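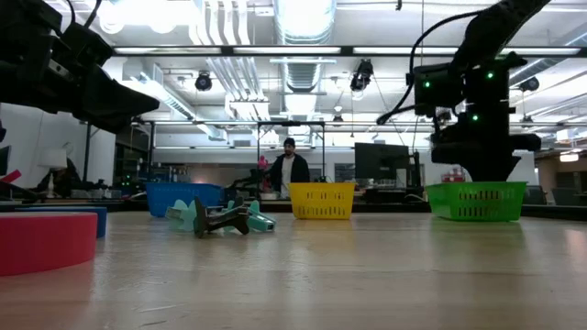
黑色机械臂与绿色塑料篮

阅读时间:5分钟

Arkix确认停产Estrella轿车,Rostdale工厂改做跨界车

Rostdale消息——传了一个夏天,今天下午终于有了准话。汽车制造商Arkix宣布,旗下四门轿车Estrella将于9月底停产,唯一的生产地Rostdale总装厂随后停线5周改造,复工后转产一款小型跨界车。新车名字没公布,价格也没有。

厂里现有841名员工。公司说,全部保留岗位。工会说,先看书面文件再说。

首席执行官Annick Boychuk在下午三点的电话会上念了一份不长的声明,随后接受提问,前后不到半小时。“Estrella是一辆好车,我自己家里就停着一辆,”她说,“可是买三厢轿车的人一年比一年少,我们没法为了感情把一条线一直开下去。”

销量数字摆在那儿。Arkix给出的口径:上一个财年,Estrella全年交付3,919辆。这款车刚上市那阵子,Rostdale要开两班才赶得上订单,经销商还为配额吵过架。后来变成一班,再后来隔三差五停线。去年冬天厂里停得最久的一次,工人回来上班时停车场的雪还没铲。

公司没有透露Estrella是否亏损。被追问两次之后,Boychuk只说“它没有达到我们对一款主力车型的要求”。财务部门的人在线上,没有开口。

时间表

按照Arkix的说法,顺序是这样:9月底最后一辆Estrella下线,之后停线,拆旧工装,焊装车间先动,涂装车间基本不动,总装线要加长。5周之后试生产,再往后什么时候正式量产、什么时候到店,公司只肯说“明年上半年”。

停线期间工人怎么办?公司的安排是一部分人留厂参加设备安装和培训,其余的人带薪休假,工资按基本工资发,不含班次津贴。争议就出在津贴上。

Rostdale厂工会代表Jadwiga Lis傍晚在厂门口说,很多人家里的房贷是照着带津贴的工资算的,少一块就是少一块。“公司说一个都不裁,我听见了,我也愿意相信。但电话会上说的话我没法贴到公告栏上去。”她要求公司在停产之前签一份补充协议,把岗位保留的期限写明白,把停线那几周的津贴也写进去。

期限到底多长,双方口径对不上。Boychuk说的是“新车型的整个生命周期内”,Lis说工会此前收到的草案里写的是到试生产结束为止。公司发言人晚间回复本报时称草案“仍在讨论中”,没有进一步解释。

工会定于下周开会员大会。是否表决,要看到时候有没有新文本。Lis没有提罢工两个字,有人问她,她说现在谈这个太早。

厂长:没时间伤感

厂长Wojciech Sowa在Rostdale干了大半辈子,从焊装班组一路做上来的。他今天上午按班次分别跟工人开了会,比电话会早几个小时,算是没让大家从新闻上知道这件事。据在场的工人讲,会开得挺安静,提问最多的是培训在那里上、老员工要不要重新考核。

Sowa的回答:培训在厂内,不用出差;考核有,但只用来分岗位,不用来筛人。“5周把一条总装线换掉,紧,非常紧,”他在电话里告诉本报,“我手上的清单还在变长,真没时间伤感。”

他提到最担心的是供货。新车型有相当一部分零件要从新供应商那里拿,有的合同还没签。座椅和线束仍用本地的厂家,车门内饰板换了,保险杠正在谈。几家老供应商今天已经打电话来问,他说他能答的都答了,答不了的转给了采购。

本报联系到一家给Estrella供小件的冲压厂,对方不愿具名,只说上午刚知道,正在算库存。模具是专用的,车一停,模具就没有用处了。补偿条款合同里有,金额要谈。

经销商那边

反应不一。Greridwood的经销商Zuzanna Sikora和弟弟Cyprian Sikora从父亲手里接过店面,卖Arkix卖了很多年。姐姐管销售,弟弟管维修车间,两人看法也不一样。

Zuzanna觉得早该如此。客人进门先问跨界车,她没有,客人就去了对面。“我展厅里摆着4辆Estrella,颜色都挺好看,上个月就卖掉一辆。给我一辆高一点的车,我马上能卖。”她担心的是中间的空档:轿车卖完了,新车还没来,展厅拿什么撑着。Arkix答应给空档期补贴,细则没到。

Cyprian则舍不得。他说Estrella好修,毛病就那么几样,前悬架的胶套,后备厢锁,再就是空调出风口的小电机,闭着眼都能换。换成新平台,车间里又得买诊断设备,人又得送出去学。还有老车主会不会以为以后没配件了,今天下午已经接到好几个电话。

关于配件,Arkix的书面说明写得比较清楚:保修照旧,保养套餐照旧,原厂配件在停产之后继续供应,门店不得以停产为由拒绝保修范围内的维修。已经付了定金、车还没造出来的客户,排在停产之前生产,来不及的全额退定金,或者换订别的车型。选配天窗的订单先做,原因是天窗总成库存有限,做完就没了。

降价吗?公司没说统一降价。Zuzanna说她还没有接到通知,但已经有客人来压价。“张口就问停产车打几折,”她说,“我说您先坐,喝杯咖啡。”

二手车价格短期内会不会掉,几位车商说法各异。有的说停产消息一出肯定掉一截;也有人说,这车在市面上本来就不多,掉不到哪去。

镇上

Rostdale人对总装厂的依赖不用多讲,厂子是当地最大的雇主,换班的时候主街要堵上一阵。今天下午厂门对面的面包店里,谈的全是这事。一位退休的涂装工说他经历过三次换车型,每次都说要完,每次也没完。旁边一个年轻些的说那时候和现在不一样,没往下讲。

镇政府傍晚发了一则简短声明,欢迎Arkix继续在本地投资,并称将与公司商讨改造期间的道路和用电安排。大型设备进场要走北边那条路,桥有限重,施工车辆怎么绕,还没定。声明没有提到税收减免。此前有传言说公司曾以搬走为筹码向镇里要优惠,Boychuk在电话会上否认,说“没有考虑过别的地点”。

投资总额,公司同样没有公布。有人连问三个角度,得到的答案都是“在既定预算之内”。

新车是什么样

知道的不多。比Estrella短一点,高一截,五座。会有混动版本,纯电版本“正在评估”。设计由Arkix自己的团队完成,尺寸图没有对外。电话会后发给媒体的资料里只有一段文字和一份问答,没有效果图。

Estrella这个名字会不会留下来?Boychuk没把话说死。她说名字归公司所有,以后用不用以后再讲。车主论坛上已经有人发起联署,希望把名字给新车;另一帮人坚决反对,说给一辆跨界车叫这个名字不像话。吵到发稿时还没停。

最后一辆Estrella怎么处置也没定。Sowa说工人们想把它留在厂里,摆在大门进来那块草坪边上,他已经替他们往上报了。公司方面答复:收到,在考虑。

工会与公司下一轮会谈明天上午九点在厂内举行。本报将继续跟近。

相关报道

Arkix下调全年轿车产量预期
Rostdale北路桥梁限重:货车司机怎么绕
Greridwood车市:跨界车占了展厅一大半
老车主问答:停产之后保修怎么算
Jadwiga Lis连任总装厂工会代表
混动还是纯电,小型跨界车买家怎么选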